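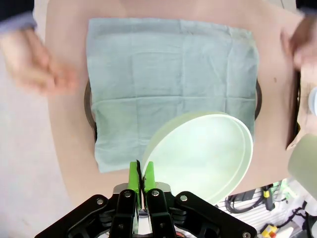

November 20, 2018
By the Rallitz Robotics Club

Posted in: Student Projects, Grant Updates

Progress report to the Enarent Fund, fall term

We have had a really good couple of months, and we are glad to be able to report on them. When we wrote to you in the summer we had a proposal and an arm still in its shipping crate. Now we have an arm that students run every week, a growing pile of recordings, and a table full of dishes and towels that have become the most talked-about objects in the building.

What the project is

For anyone on your side reading about us for the first time: the students are teaching a robot arm to do kitchen chores. A student guides the arm through a task by hand or with the controller, the arm and its wrist camera record everything, and then we train a program on those recordings and see how much of the task it can do alone. We call the project Wusura, a name the students voted for over several much worse ones. The goal for the year is to enter the Ghasemi Challenge in spring, where teams set up and clear a small table in front of judges.

Where we are

The arm was mounted and running by the end of September. October went mostly into the gripper and the wiring, and that took longer than the plan said it would. The first set of fingertips was hard plastic and slid right off anything glazed. The students tried rubber bands, then tape, then printed a softer set in bright green filament, and those are the ones on the arm today. The green was what we had on the shelf, but it has worked out nicely because the fingertips are easy to find in the video even when the lights in the room are bad.

Since then we have been recording. Each team takes one task and works on it until they are happy with how they do it themselves, and only then do they start keeping the recordings. We have four tasks on the list for the fall:

- picking up a bowl and setting it down on a cloth
- moving a cup from one side of the table to the other
- unfolding and refolding a cloth
- stacking a bowl on a tray

The bowl task is the furthest along. The team has almost 100 recordings they consider good, and the program trained on them can reach the bowl and close on the rim fairly often. Lifting it is another matter. It tends to grab too close to the edge, and the bowl tips as it comes up. The team thinks the answer is to record more approaches from the left, where they have very few, and they are working on that now.

Cloth is hard, as everybody warned us. A bowl has one shape and a cloth has as many as it likes. The students found that their own recordings disagreed with each other, because one person pinched the corner and another pinched the fold, and the program ended up going for a spot in between and catching nothing. They sat down and wrote out a single way of doing it, corner first, and threw out what they had before. That was a painful afternoon! It was also the best discussion we have had all term, and it came entirely from them.

Students

We have six students who come to every session and a wider group who drop in when they can. Two of the six had never written a line of code before September, and both of them now start the recording program, check the files, and label them without help. The more experienced students have moved toward training and testing. We did not assign it that way, it simply settled like that, and we plan to mix the roles in the new year so that everyone gets a turn at the part they have been avoiding.

Safety has gone well. Students call out before the arm moves, the stop button stays within reach of whoever is running it, and hands come off the table when the program is driving. We ran the full safety talk twice, once at the start and once when the new members joined.

What the money has gone to

The arm and its controller were the big purchase and came in at the quoted price. The rest has been small: filament, a replacement camera cable, a storage drive for the recordings, and dishes and cloths from the discount store. We spent less than planned on fingertips because the printed ones are so cheap to make. With your approval we would like to move what is left on that line to a second storage drive. The video files are much larger than we guessed and the first drive is filling up fast. We would feel a lot better with a backup.

What is behind schedule

The stacking task has not started. We lost sessions in October to the wiring, and we decided it was wiser to get two tasks into decent shape than to have four half-done. The cup task is recorded but not trained. We also promised a short student-made video for your website, and it is not finished. The footage exists and the editing is going slowly, partly because the students keep finding new things to put in it.

Cables are still a nuisance as well. They are long, they wander, and one of them pulled loose in the middle of a session and cost us the rest of the afternoon. A student has drawn up a cable guide that clips to the table, and we will print it as soon as the printer is free.

Before the winter break

- finish the left-side recordings for the bowl and retrain
- train the cup task for the first time
- record the cloth task again using the written method
- print and fit the cable guide
- send you the video

We would love to have someone from Enarent come and see a session. The students are proud of this thing, and they explain it far better than we do on paper. Any afternoon session in December would suit us, and visitors are welcome to take a turn at the controller.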